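손끝의 데이터를 고르는 사람들
니두마드 소프트웨어 팀의 조작 학습 파이프라인

글 편집부 | 2022년 12월 14일 수요일

니두마드의 개발자 디마 다헤르가 출근해서 가장 먼저 여는 화면은 로봇 제어 창이 아니다. 밤사이 변환이 끝난 시연 기록의 목록이다. 기록마다 영상과 손목의 궤적, 그리퍼가 벌어진 폭이 시간순으로 묶여 있고, 옆에는 통과와 보류를 표시하는 칸이 있다. 그는 커피를 내려놓고 보류 쪽부터 본다.

니두마드는 주방과 사무실에서 쓰는 물건을 집어 옮기는 소프트웨어를 만든다. 로봇 본체는 사서 쓴다. 회사가 직접 만드는 것은 사람이 손에 든 그리퍼로 동작을 보여 주면 그 기록을 정책 학습에 쓸 수 있게 바꾸는 도구다. 내부에서는 이 도구를 준덱이라고 부른다.

준덱이 하는 일은 단순해 보인다. 카메라 영상에서 손목의 위치와 자세를 추정하고, 두 손가락 사이의 간격을 계산하고, 둘의 시각을 맞춘다. 문제는 마지막 단계였다. 초기 버전에서는 영상과 간격 값이 47밀리초 어긋나 있었다. 천천히 움직일 때는 표가 나지 않았지만, 빠르게 집는 동작에서는 손가락이 닫히기도 전에 팔이 올라가는 정책이 나왔다. 팀은 한동안 학습률과 네트워크 구조를 의심했다. 원인을 찾은 것은 7월이었다.

"모델을 여섯 번 바꿨는데 고칠 곳은 시계였습니다." 다헤르의 말이다.

그 뒤로 팀은 학습 코드보다 검사 코드를 더 많이 썼다. 지금 준덱에는 검사 단계가 다섯 개 있다. 위치 추정이 끊긴 구간을 찾고, 속도가 로봇 팔의 한계를 넘는 구간을 표시하고, 간격 값이 갑자기 튀는 곳을 잡아낸다. 나머지 두 단계는 시각 동기화와 작업 공간 검사다. 사람 팔로는 편하게 닿지만 로봇 팔은 관절 한계에 걸리는 자세가 의외로 많다고 한다.

현재 학습에 쓰는 시연은 1477건이다. 검사에서 걸린 기록은 지우지 않고 따로 보관한다. 검사 기준이 바뀌면 다시 돌려 보기 위해서다. 속도 기준을 한 번 완화했을 때 되살아난 기록이 꽤 있었고, 그중에는 숙련자가 한 번에 깔끔하게 집어 올린 동작도 들어 있었다.

계획 쪽은 카사우네라는 별도 모듈이 맡는다. 학습된 정책이 다음 몇 단계의 손목 자세를 내놓으면, 카사우네가 충돌과 관절 한계를 확인하고 팔이 따라갈 수 있는 궤적으로 다듬는다. 정책이 무리한 자세를 요구하면 가장 가까운 가능한 자세로 바꾸고 로그를 남긴다. 이 로그는 다시 준덱의 검사 기준을 손볼 때 쓰인다.

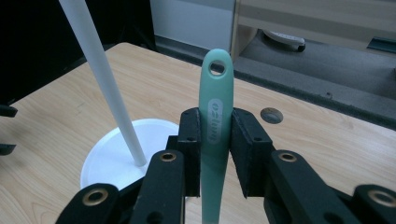 파지 판정은 다헤르가 요즘 가장 오래 붙들고 있는 부분이다. 간격 값이 더 줄지 않는다고 해서 물건을 제대로 잡았다고 볼 수는 없기 때문에, 준덱은 영상에서 손가락과 물체의 경계를 함께 본다. 길고 납작한 민트색 손잡이를 검은 패드 두 개로 양옆에서 문 경우가 좋은 예다. 밝은 색과 검은색의 경계는 찾기 쉽지만, 오른쪽 패드 아래쪽처럼 손잡이와의 사이에 틈이 보이면 접촉면을 어디까지로 잡을지 정해야 한다. 손잡이 끝의 둥근 구멍으로는 뒤쪽 나무 상판이 비친다. 분할 모델이 이런 구멍을 메워 버리면 물체의 윤곽이 달라지므로, 팀은 구멍을 배경으로 남기도록 라벨링 규칙을 고쳤다.

판정 결과는 코시어라는 뷰어에서 확인한다. 시간축 위에 영상과 간격 곡선이 나란히 놓이고, 프로그램이 접촉이라고 본 시점에 세로선이 그어진다. 선이 어긋나 있으면 사람이 끌어다 고친다. 수정한 값은 다음 학습에 들어간다. 화면은 투박하다. 단축키도 개발자들이 쓰기 편한 대로 붙어 있어 새로 온 사람은 며칠 헤맨다.

다음 버전에서는 패드가 눌리는 정도를 영상만으로 추정하는 기능을 넣을 계획이다. 힘 센서를 달면 쉽게 풀릴 문제라는 의견도 팀 안에 있다. 다헤르는 센서를 늘리면 보정할 값도 늘어난다며 아직 반대하는 쪽이다. 결정은 내년 초에 내리기로 했고, 그때까지는 두 방식의 시험 코드를 같은 저장소에 나란히 두고 있다.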